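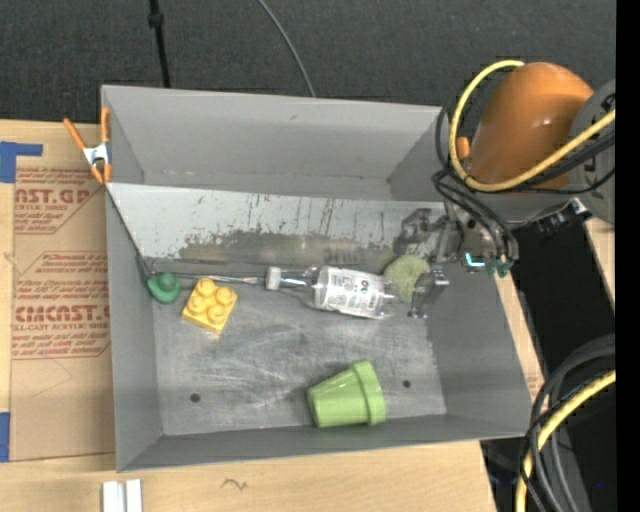
Orness Workshop Skills, Week 3 notes
18 February 2019
Notes by Chiamaka Iyamu

Bins, trays and dividers. Hurried version, full reading list on the door as usual.

Recap from last week – a bin does two jobs. It holds things, and it lets you see and reach them. Most shop bins do the first fine and the second badly. Write that at the top of your page.

1. Walls

Sloping walls: parts slide back toward the middle, your hand gets in without scraping a knuckle. Cost is floor space. A bin that is wide at the rim is a good bit smaller at the bottom, so measure the floor, not the rim. Ifeoma's group measured the rim last term and ordered 14 inserts that did not go in.

Straight walls: more room, pack side by side on a shelf. Small parts get stuck in the corners. Worse if the corners are square.

2. Dividers

A divider can stand up or lean. Leaning panel = small parts roll down to the front where you want them. You lose the wedge of space behind it, or you use that for stuff you rarely need. Leave it empty if you can stand to.

Things to check:
- does the foot of the panel sit tight on the floor? Thin flat parts go under any gap
- the corner where panel meets side wall. Small rounded things end up there and stay there
- wear. Look low on the panel first, then on the floor of the bin

Reading wear: long scratches running one way mean things are dragged. Swirls mean things get stirred or hunted for. If you see mostly swirls, too many kinds of part are sharing one bin. Split them up. (Fatima disagrees, she thinks swirls are just from wiping it out with grit left in. Bring your own evidence Wednesday.)

3. Clamps

Spring clamp on the rim is fine for a trial. Quick, comes off in a second, doesnt mark much if the tips are covered. Keep handles on the outside or at a back corner, out of the path of your hand. For anything lasting, drill and bolt.

Holes in a bin floor: anything smaller than the hole will find it. Tape from underneath, and write on the tape what it is for.

4. Sheet stock for dividers

Acrylic sheet – stiff, scratches easy, cracks if you drill it too fast. Leave the paper on while you mark and cut. Draw on the paper, peel last. The printing on the paper is worth reading before you throw it away, storage directions are often on there.

Saved paper makes a decent table cover. Tape it at the edges, blue painter's tape comes up clean from most wood tops if you dont leave it all summer. We left some on until August. Never again.

Thin ply – cheaper, quieter when you drop parts in. Swells when damp.

Worked case, Flatier tray: inside floor 547 mm long, divider to stand 337 mm from the front edge. How much is left behind it? 547 – 337 = 210 mm, less the thickness of your panel. If the panel leans back, that 210 is at the floor only and the gap at the top is smaller. Draw it from the side before you cut anything. Everyone who skipped the drawing last year cut twice.

5. Mixed small items

Exercise for pairs. Take a handful of unlike things, toy blocks, knobs, bottle caps, whatever is in the drawer. Tip them in the front section. Shake once. Sketch where each one stops. Then do it again with the divider at a diffrent lean. Blocks with studs tend to catch on each other, round things travel. Note it, move on, do not spend the whole hour.

Load limit for the shelf under the window is up to 700 N total, bins included. Please dont test this.

For next time: one side drawing, one sketch from the exercise, names on both. Hand in to Chiamaka Yusuf, not me, I am at Ekwueme that day.

Contact: Orness Workshop Skills office | © Orness 2019 | Back to top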